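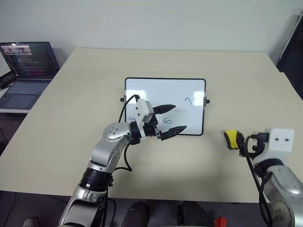
We have had the Kivoletti two-arm bench setup at our Plorkmont office since August, and enough people have written to ask whether it is worth the trouble that I finally sat down with a large mug of tea to put my thoughts in order. I should say at the start that I came to it as the person who looks after our training rooms, with no engineering background whatsoever, so if you want torque figures you will have to look elsewhere (and good luck to you, there are plenty of places that will oblige).

Our reason for wanting it was a humble one. We run classes in 6 rooms, and every one of them has whiteboards, the big ones on the walls and the little tabletop ones that people pass around and scribble on. Between sessions they all have to be wiped. It is nobody's favorite job, and over the years it had quietly landed on the two colleagues who come in earliest, who never complained about it nearly as much as I would have. The idea was that the small boards, at least, could go to the bench and come back clean.

Setting up took us two afternoons, one of which I blame entirely on the cables. The arms themselves bolt down nicely and feel solid. The cables from the wrists, though, have to be given enough slack for the arm to turn and not so much that they drape over the work, and we went back and forth on that more times than I care to admit. The guide from Dirbridge, who sold us the kit, gives this half a page. I would have happily read six.

Teaching it is the part I ended up enjoying most! You guide the arms through a wipe by hand, then do it again with the board moved a little, and again with different scribbles, and so on. We saved 600 of these demonstrations before we let it try a full morning's worth of boards. The handbook suggests 1,000, and having seen how it behaves with faint marks up in the corners, I think the handbook is right and we were impatient. Loops and big letters in the middle it handles very well. A small framed board that tips back on a pivot is harder for it, and we now tighten the knobs before each run, which has helped a great deal.

Now, the people, which is what most of you asked about. I had worried that our two early birds would feel pushed aside, and I went to them before we ordered anything, which I would urge any manager to do. What changed for them was mostly the shape of the first hour. They used to go from room to room with a cloth. These days they load boards, keep an eye on the runs, and note down the ones it misses. One of them has taken to the laptop side of it in a big way and can now read the logs better than I can. The other finds the watching dull and says so, and she has gone back to doing the wall boards by hand, with the radio on, perfectly content. I think both of those outcomes are fine, and I would be wary of anyone who promises that a whole team will feel the same way about a machine.

Has it saved us time? A little, on busy days. On quiet days a person with an eraser is still faster, and cheaper too. We also looked at the single-arm model from Kwok, which costs less and takes up less of the table, but with one arm you need a clamp for every size of board, and ours come in all sorts.

A few smaller grumbles. The wrist cameras need cleaning more often than I expected, marker dust being what it is. Spare eraser pads took ages to arrive. And the stop button on our unit is on the far side of the table from where anyone would naturally stand, so we have asked for a longer lead.

I would buy it again, though I'd ask for the extra day of training that I turned down the first time. If your boards are all one size and you only have a room or two, I would hold off and see what next year's version looks like.

Rating: 4 out of 5

Related reviews
Kwok single-arm bench kit: six months in the mail room
Four label printers for the front desk
Are refillable whiteboard markers worth it?
Dirbridge rolling tables, the tall and the short
Quiet vacuums for shared offices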